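Li-hua Chou
1/6/26

Notes on moving our bimanual kitchen tasks to the new planner stack. Long thread, mostly timing and frames. Mute if you only come for hardware.

1/ Setup: two arms with multi-finger hands, simulated countertop, a policy that outputs wrist targets plus finger joints for both sides. Lucero is our motion layer. It takes the targets, filters them, and hands joint commands to the simulator.

2/ Old version ran one solver for both arms together. Clean on paper. In practice, a bad target on the left arm ate the iteration budget and the right arm got whatever was left. You see it as a small hitch on the side that did nothing wrong.

3/ New version splits the solve per arm and runs a shared collision check after. If the check fails, the arm with the lower task weight holds its last pose. Solve time at the 90th percentile is under 10 ms on my desktop. I have not measured it on the shared machines.

4/ The task weight comes from the policy, which was a mistake the first time. It flipped every few ticks whenever both hands were idle. There is now a 15-tick minimum before a weight change is accepted.

5/ Test layout for this week is below. The item I care about is the can, because the croissant is touching it and every grasp from the right has to deal with that contact. 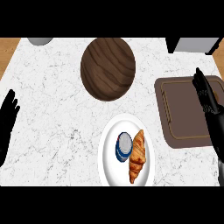

Droston counter layout, can and croissant on the plate, both hands up.

6/ The grasp sampler doesn't know about the croissant. It scores approach directions on the target mesh alone, then the collision check throws out the ones that hit a neighbor. Out of 218 candidates for the can, nearly all of the right-side ones get rejected. Correct, but wasteful. Filtering by neighbor direction before scoring is the obvious fix and it is next on my list.

7/ Left-side approaches survive, and the right hand often has the shorter path by wrist distance. So the hand selector picks right, the sampler finds nothing, and we fall back to left after a timeout. The selector should ask the sampler first. It currently can't, because they live in separate processes and the call only goes one way.

8/ Perception side: we are using ground-truth poses here on purpose. Serketti (the pose estimator) gets swapped in once the planner stops failing on perfect input. Mixing the two makes the logs unreadable.

9/ Frames. The plate pose is reported at the mesh origin, the can pose at its centroid. I lost an afternoon to this in March and wrote a converter. Someone bypassed the converter. It was me.

10/ There is now an assert on load: every object declares its origin convention or the layout refuses to start. Old layouts need one extra line each. The migration script handles the ones without nested parents. Do the rest by hand.

11/ Replay tool got a small update too. Ilulgate logs now store rejected candidates with the reason code, so you can step through and see whether a grasp died on reach, collision or joint limits. Files are larger. Turn it off for batch runs.

12/ Known issues: finger commands are still clipped after the collision check instead of before it, so the checked pose and the executed pose can differ slightly near the limits. Patch is written, tests are not.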